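Chapter 7
Baskets, Boxes and the Trouble with "Sorted"

Household guides like to promise that a container will fix a mess. The evidence is thin. When Svenja Lindemann asked 107 households where they kept spare cables, most named a single basket or drawer, and 51 admitted they had bought a cable they already owned. A basket hides the pile. Whether it shortens the search is another matter, and few authors bother to test it. 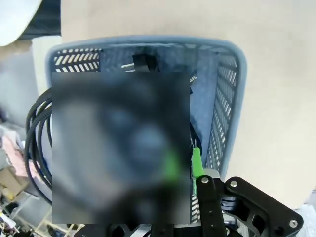
Lindemann's own advice, to give each kind of cable its own box, deserves the same doubt. It assumes people agree on what a "kind" is. Some go by the plug, some by length, some by the device the cable came with, and that last group is in trouble once the device is gone. Her survey did not ask which rule people used, so we can't say if any of them works better.

Before choosing a rule, then, empty the container and look at what is there. Coil each cable by itself and leave both ends showing where you can. 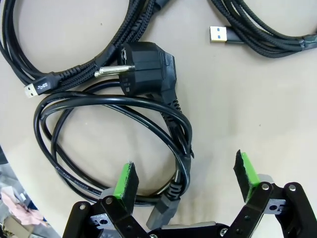 Figure 7.2 Coiled cables on a tabletop, among them a power cord and two ending in USB-A connectors.

Section 7.1 compares sorting by plug with sorting by use. Keep a list of every cable you can't name; we return to it in Section 7.3.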